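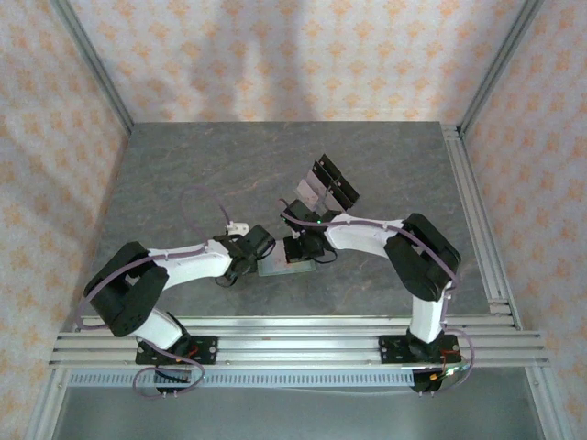 Jan 1, 2019
By Joyce Shirima

Niloufar Salehi was eating toast when I called. She had been home from the set of Grustcombe for two days and said she was still waking up at four in the morning.

The drama, her first lead role on television, starts its second season this January. She plays Edie Bomell, a ferry clerk who takes over her father's debts. "I read for the sister," she said. "Then they called and asked me to read Edie, and I had one night to learn it."

Salehi grew up in Irport, where her mother ran a dry cleaning shop. She did not study acting. She took bookkeeping classes, left before the end, and joined a small theater company that paid her in bus fare and dinner. Her first film part was a nurse in Kowalczyk. She has 9 lines in it.

"My mother counted them," she said. "She has seen it more than I have."
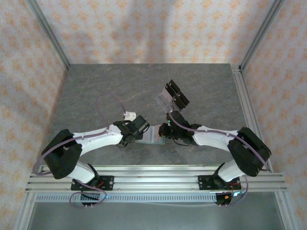

The new season was harder to make than the first. Most of her scenes are with Alaric Mahmoud, who plays the older brother, and the two of them rehearsed in his kitchen on days off. "Alaric doesn't like to talk about a scene. He just wants to do it again. I like to talk, so we had to meet in the middle – mostly his middle."

She was careful when I asked about the stories linking the two of them. "He's a friend. I've met the woman he's going to marry and I like her very much. People will write what they write."

Director Desmond Lindgren saw 1000 tapes for the part of Edie, she told me, and hers was close to the last. She still has the script pages from that night in a drawer.

After the season airs she goes back to the stage in Irport, in a play with a cast of two. She would not name it. "The posters aren't printed yet," she said. "And I have to learn it first."

Comments

İlker Gezer: Saw her on stage years ago in Irport, in a room with folding chairs. She was good then too.

ferryfan: Does Edie keep the boat or not?? Waited a whole year for this

Marta: Nice interview but I wanted more on Kowalczyk. That hospital scene is the best part of the film.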